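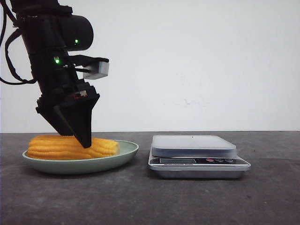
About Terkivo

Terkivo tests whether machines can do kitchen and shop-floor chores yet. Deepak Gautam and Sneha Bhatia started the company in Plinstead and still run the bench together.

Our list has 78 chores on it, from moving food off a plate to sorting bolts. Each is tried with ordinary household or workshop items. As of 29th April, our arms can finish 58 of them without help, most far slower than a person would. Soft and uneven things remain hard.

Results go to appliance makers and small factories. We don't sell robots. To send us a chore, write to Sneha at the Plinstead office.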